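The night I took over the folding cell at Clusitz, the woman training me handed me a flashlight and a rag and told me to start with the fingers. Always the fingers! I'd come from a bakery, so I figured I knew about cleaning machines (I once took a dough sheeter apart with a butter knife), but this one had two arms and moods.

Lucimara Assunção had looked after it since June. She talked to it in Portuguese and to me in a sort of tired English, and I got the feeling the machine was getting the better conversation.

"Ribs first," she said. "Down the grooves, never across. Lint sits in there and then it can't hold a sock."

So I got down with my chin nearly on the wood and looked at those two black fingers, standing wide open with nothing between them, each one with its slanted little grooves facing the other.

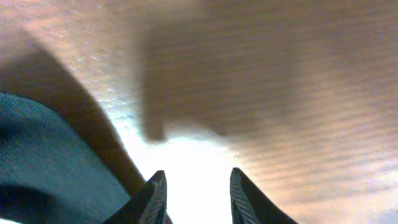

How often do the finger pads need cleaning? Once a shift, and again after anything fuzzy.

That was on the card taped inside the cabinet door, in Lucimara's handwriting, along with the number for Rolland, the outfit that sold us the pads, and a drawing of a cat that I never asked about. I learned the card by heart in one night. There wasn't a lot else to read at three in the morning.

The trouble that week was the left arm. It would pick up a shirt fine, lift it fine, and then somewhere on the pull it let go, as if it had remembered something on the stove. The counter in the corner of the monitor said 2,681 drops since the last reset, and I took that personally even though I'd been there for maybe five of them. Setville, our other plant, had the very same cell and theirs hardly dropped a thing. They called to mention it. Twice!

"It's the grip force," I said, because I'd read the manual on the bus and was feeling brave.

"Force is at 100," Lucimara said. "You want to give it more than 100?"

I did not have an answer for that, so I went back to my rag.

She had me loosen the pad screws on the left side, slide the pads out, and hold them up next to a new set. I couldn't see any difference. She made me close my eyes and run a thumbnail along each one, and there it was – the old ribs had gone round on top, soft as a worn-out comb. We put the new pads in, she squared them with the edge of a bus pass, and I did up the screws a quarter turn at a time, one and then the other, while she watched my hands like I was defusing something.

Then she set the test to 100 pulls and told me to sit.

I sat. The arms went out over the table and each took an end of something dark, navy I think, though at that hour everything navy is black, and drew it out between them with one corner sticking up and another one hanging down.
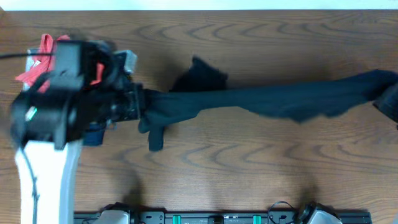

*Words by the night shift, Clusitz. First printed in* The Flustau Reader.

"Don't count out loud," she said.

I hadn't noticed I was doing it. I switched to moving my lips, and she let that go. Somewhere in the sixties I started to root for the thing, I mean really root for it, leaning over in my chair every time the cloth went tight. In the eighties she got up and filled the kettle, and I thought, how can you leave now?

It dropped 2. I turned around to see how bad that was and she was already writing it on the card, under the cat, with the hour and my initials next to hers.

"Good," she said. "Now the right side."

I picked up the rag. The kettle was starting to make its noise, and she was saying something in Portuguese over her shoulder, and this time I'm fairly sure it was to me.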